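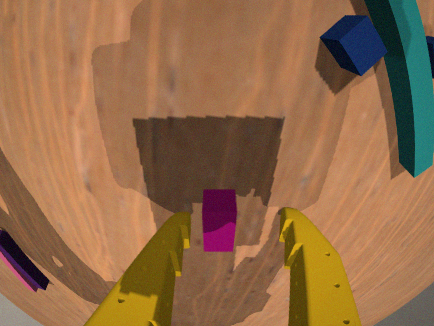

About Fimstead

Fimstead is a furniture repair and refinishing shop. Henk Dekker opened it in a rented garage with one workbench and a secondhand table saw. We now have two workshops, one for repair and one for finishing, and a small front office where you can drop off chairs and other pieces you can carry.

Most of our work is dining tables, chairs and dressers from private homes. We also look after the seating for two local restaurants. Last year we took in 769 pieces, and 282 of those were chairs with loose joints.

What we do

We reglue joints, replace missing parts, patch veneer, and strip and refinish tops. We do not do upholstery. If your piece needs it, we can send it on to Popescu and have it back here for final assembly.

Estimates are free if you bring the piece in or email us a few pictures. Home visits carry a small fee, which comes off the bill if you go ahead. Refinishing a table usually takes three weeks, longer in July when we close for vacation.
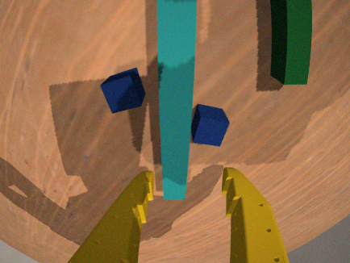
Wood grain on a round tabletop.

Visiting us

The office is closed on Monday. On other weekdays we open at 8 a.m. and close at 4:30 p.m. Large pieces go to the loading door at the back, so please call first. Parking is free along the side of the building.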